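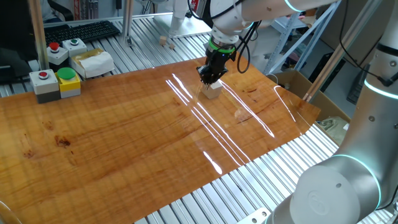 Fung-ping Tsao

May 11, 2023

Up at first light for the lower Hosten. Gauge at the road bridge had dropped overnight and the colour was going out of the water, tea rather than mud. Wind upstream, light. Brown trout only on this stretch, fly only, barbless.

Started at the tail of the mill pool with a 14 pheasant tail on a long leader, fished dead drift. Nothing in the first hour. Changed to a slightly heavier nymph and shortened the drift so the fly was getting down before the lip of the gravel. Two takes in the same seam, one landed. Small fish, well marked, released in the net without lifting it.

Marina Pappas came down from the top beat mid-morning. She had been fishing a pair of wets across and down and had risen several without hooking any. We compared leaders. Hers was finer than mine and I think she was striking too early, but the takes she described were short, so it may have been the fish. She moved to the Skurow junction and I stayed put.

Hatch of olives from late morning, thin at first, then steady until the cloud broke. Fish came up along the far bank under the alders. The cast there is awkward: backhand, low, with a reach mend upstream to clear the fast tongue in the middle. Lost one fly to a branch. Dry fly in a 14, dark hackle, no tail. Five fish to the net from that bank, the best weighed at 700 g in the net, net deducted. That is my best from the lower river this season.

Afternoon slow. The sun was on the water and they went down. Walked up to the weir to look at the new fence – it stops short of the stile, so access is unchanged. Tried the slack behind the second groyne with a small streamer and had one follow, no contact.

Notes for next time:
Leader one foot longer for the far bank.
Replace the tippet on the light spool, it is going brittle.
Dress the front half of the line only. The tip was dragging under by midday.
Wader repair at the left knee is holding.

The evening rise I left to Marina. Back in July if the level allows, starting from the junction and working down.

3 comments

Nattawut Chantharasri
Same on the Taltis, olives stopped as soon as the sun came through. Was the far bank fishable without wading past the tongue?

Fung-ping Tsao
Yes, from the gravel. Knee deep at most.

Theano Koutsoukos
Good fish for that stretch. I do better there with a lighter hackle.

Get our newsletter: river levels and new entries by email. Unsubscribe at any time.

Contact | © 2023 Fung-ping Tsao | Back to top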